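Speaker notes: what the hand-held gripper kits cost us, and what to buy next
Rirkach planning day, 6/22/21 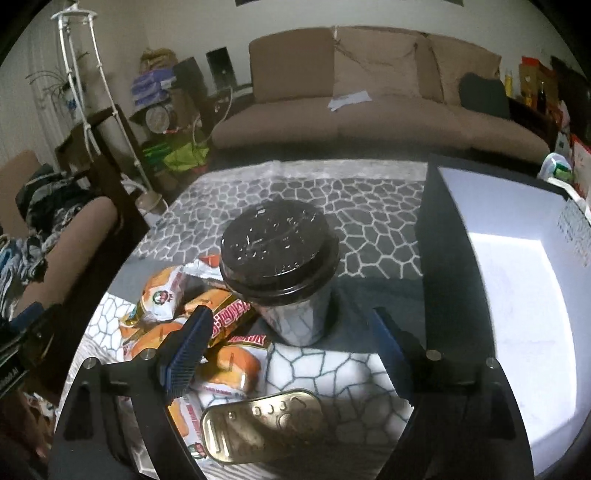

*Slide 1. Tabletop work with the hand-held grippers: lidded cup, wrapped snacks, metal tin.*

**Open**

- Say who I am, then go straight to the ask: money for a second set of kits, plus a spares line that we left out last time.
- Leave the slide up while people sit down.
- Point at the blue ribbed pads on the fingertips. I come back to them under spares.

**What we bought in April**

- 2 kits from Queiroz. A kit is a left and a right gripper, mounts, cables and a carry case.
- Training took one morning. We had budgeted for three days, so that line came in under.
- Shipping was the surprise. The quote covered the dock at Kunevthorpe and stopped there. Getting the cases up to Rirkach was on us.
- Ask for door delivery in writing this time.

**Spares**

- Pads are the main wear part. We ordered none with the kits and had to wait on a small rush order.
- Proposal: 50 pads up front, kept in one drawer, one person signing them out.
- Pivot pins can be bought the same way. Jörg Brandes has the part list. If someone asks about sizes, send them to him.
- Don't get pulled into pad material here. There is a separate session for it.

**Props and rooms**

- This part gets forgotten in every budget. Go back to slide 1 if I've moved on.
- Cups with lids, snack packs, tins. Cheap one at a time, but they go into the plan as a line with a number next to it.
- The line for props is $300 a quarter. Purchases go on the group card, receipts to Wikska with the monthly report.
- Table coverings come out of the same line. We want more than one pattern.
- Furnished rooms cost more than a bare bench in the lab. I think they are worth paying for. A sofa and somebody's things along the wall are what the arm will have to deal with later.

**Usage**

- The kits were signed out on 92 working shifts. Read the number, then pause.
- Most of the lost time was waiting for a kit to come back from another site. A second set fixes that. A faster laptop does not, so I have taken the laptop off the list.

**The ask**

1. Second set of kits, same model, same supplier.
2. Pads and pins ordered together with the kits.
3. Door delivery to Rirkach.
4. Props line approved for the full year.

The robot arm stays in next year's plan. If someone pushes, say we need the tabletop results first and the floor at Rirkach still has to be checked for the base.

**Questions I expect**

- *Can we rent?* Queiroz rents by the month. Past the fifth month it costs more than buying.
- *Can Wikska lend us theirs?* Only between their own projects. Dates are not fixed.
- *Who does repairs?* Jörg for small jobs. Anything inside the linkage goes back to the supplier.

Hand out the one-page cost sheet after questions.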